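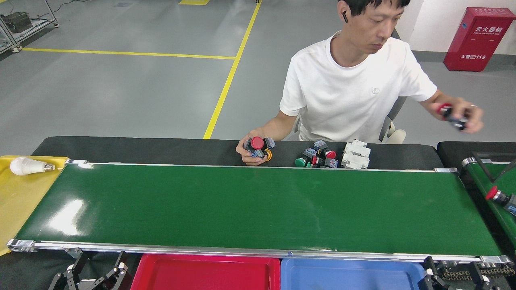 Notebook of the Materials Room, Lavness
Entry for March, second sheet
Written up by T. Schwerdtfeger; read and initialled by K. Sekiguchi

Subject: Glue joints in the Hevau drawer fronts, and the change of clamping time

1. Reason for the work

The Hevau chest has been returned to the workshop on several occasions with the lower drawer front standing away from its side at the left corner. The gap is small, but it is visible when the drawer is closed and it catches cloth. Ms Sekiguchi asked that the joint be examined before any further fronts are glued, and that the findings be set down in this notebook so that the morning bench may refer to them.

The matter was first noted by Mr Yoga Yeoh on the previous sheet. He believed the fault to lie in the dovetails, which on the returned pieces were cut a little shallow. Mr Seung-woo Seok was of the opinion that the glue had been starved by too much pressure. Both views are recorded. The present entry deals chiefly with the second, although something is said of the first under heading 4.

2. Materials and preparation

Ash from the rack nearest the door, planed on the same morning. Hide glue, soaked overnight and warmed in the small pot to 60 degrees. The large pot was not used, as its thermostat is still to be replaced (see the repairs list; part ordered from Mudasex, not yet received).

All pieces were left in the glue room overnight before assembly. The room was colder than is desirable when the door was opened at eight, and the heater was put on. Gluing began once the pieces no longer felt cold to the hand. It would be preferable for the heater to be set on a timer, and a request has been passed to the office.

Joint faces were wiped with a dry cloth only. The practice of wiping with a damp cloth, which had crept in over the winter, is to stop.

3. Procedure

Test corners were made up in two groups. The first was clamped for 2 hours, as is our present custom. The second was clamped for 5 hours. The same clamps were used for both, with softwood blocks under the jaws, and the screws were brought up by hand without the bar.

Mr Yeoh applied the glue throughout, so that the amount should be as even as could be managed. He used the narrow brush. A thin line of squeeze-out was looked for along the whole length of each joint and was left in place until it had gelled, after which it was lifted off with a scraper.

After clamping, the corners were stood on edge on the slatted shelf and left until the following afternoon. Each was then loaded at the free end with the 1000 gram weight on the long arm, and the corner was watched for opening. Those which held were afterwards broken by hand over the bench edge and the faces examined.

4. Results

The corners clamped for the shorter time opened under the weight in most instances. The faces were smooth and shiny when parted, with glue on both sides and little torn wood. The glue had evidently not taken up properly before the clamps came off.

The corners clamped for the longer time held. When broken, they tore wood along most of the face. One parted cleanly near the outer edge, over a patch the width of a fingernail. On looking at it again, Mr Seok found a pencil mark under the glue at that point, and the wood there had been rubbed with wax from the marking-out. It has been kept in the tray for anyone who wishes to see it.

As regards the dovetails: the shallow ones did no worse than the full ones where the clamping was long, but they were plainly weaker where it was short. Mr Yeoh's observation therefore stands. The cutting gauge on the second bench was checked and found to have slipped. It has been reset and the stem screw tightened. Colleagues are asked to check it against the brass stop at the start of each day.

5. Comment by Ms Fitriani Tuhumury

Ms Tuhumury read the draft of this entry and asked that the following be added. At the Tuhumury workshop, where she was trained, drawer fronts were never taken out of clamps on the day of gluing during the cold months, and the sides were warmed in front of the stove beforehand. She does not recall any trouble with corners. She also points out that a longer clamping time will tie up the short clamps, of which the workshop has too few, and that the order of work will have to be altered so that fronts are glued last thing before the midday break.

6. Changes to practice

Clamping time for all Hevau drawer fronts is to be 5 hours until further notice. The card above the glue pot has been amended accordingly and the old card destroyed.

Wax is not to be used on any face that will be glued. Marking-out is to be done with the hard pencil and cleaned off with the block plane.

7. Outstanding

Thermostat for the large pot.
More short clamps, if the office will allow it.
A repeat of the test in warmer weather, to see whether the time may be brought down again.
Mr Seok to write to the owner of the last returned chest and offer a date for collection.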